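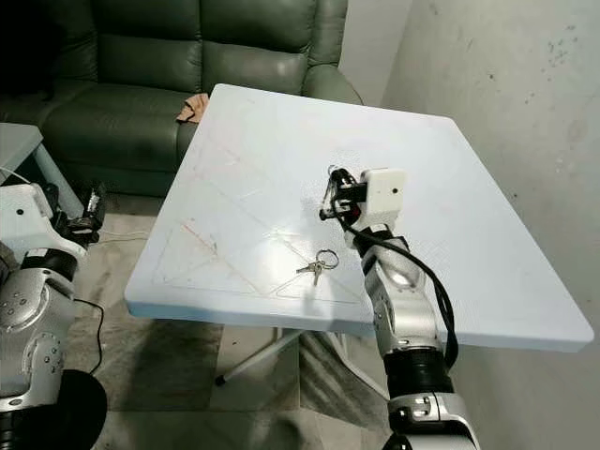
Progress report to Draltia, covering May through July

We are happy to tell you that the Flismont recovery program is in better shape than we expected when we wrote to you in April. The parachute section has flown on a balloon drop, the new floating platform has been out past the harbor wall, and the team is sleeping again! What follows covers the work paid for by the second part of your grant, plus the one item that has slipped.

**Balloon drops**

We made six drops over the quarter, all from the inland range, all with the dummy stage filled to flight weight. The first two used the old drogue, and on both the stage swung more than we like on the way down. For drop three we moved to the longer bridle (the one we described in our spring note) and the swing settled within a few seconds of the main opening. We were thrilled. Drops four and five repeated it in stronger wind, and on drop six we let the main open late on purpose, to see what the lines would take. They held, with some fraying at one sleeve that we have since cut apart and looked at under a microscope. The sleeve will get a second layer of webbing.

The telemetry was much cleaner this time. We logged 1,334 seconds of descent data over the six drops, with only one short gap, on drop two, where a connector worked itself loose. It now has a locking collar.

**The Danano platform**

Danano is the floating platform we plan to land the spent stage beside, then lift it onto. She went into the water in May and has now made four trips out. The hull sits a little lower at the stern than the drawings said it would, and we have moved the battery boxes forward to even it out. The crane works well in calm water. In a chop it is slower going — the hook needs a person on a tag line the whole time, and we would rather have people farther from the load. A longer line and a second cleat are being fitted now.

Station-keeping was the big worry in our last report, and it's the part we are most excited about. With both thrusters running, Danano stayed inside a circle 20 meters across for an entire afternoon, with the tide turning in the middle of it. Our target was a circle twice that size. We want to see the same thing at night and in rain before we call it done.

**Saltwater and the engine section**

Soaking tests on the Zervas valve block started in June. We put 16 sample blocks in harbor water, half with the new coating and half bare, and pull a pair each week for inspection. The bare ones show pitting around the seat, as you'd guess. The coated ones look good so far, apart from one with a chip at the corner where it was clamped. We have changed the clamp pads and added a check for chips before anything goes in the tank. The last pair comes out in September.

**What has slipped**

The full rehearsal at sea, with a drop from a helicopter, was planned for July. It will now be in October. The range permit took longer than we had allowed for, and then the helicopter had its yearly maintenance. The drop itself costs the same, but we will pay for extra berth time for Danano, and we can cover that from the money left in the drogue budget. We are not asking for more.

**Next quarter**

- Refit the sleeve and fly two more balloon drops to check it
- Night and bad-weather station-keeping trials
- Finish the Zervas soak and choose the coating
- Walk through the October rehearsal on land, with radios, at full pace

You would be very welcome at the rehearsal. There is room for two visitors on the chase boat, and the view of the stage coming down should be wonderful if the cloud stays away. Please let us know by the end of August so we can put your names on the harbor list. The spending table and the drop logs will follow separately.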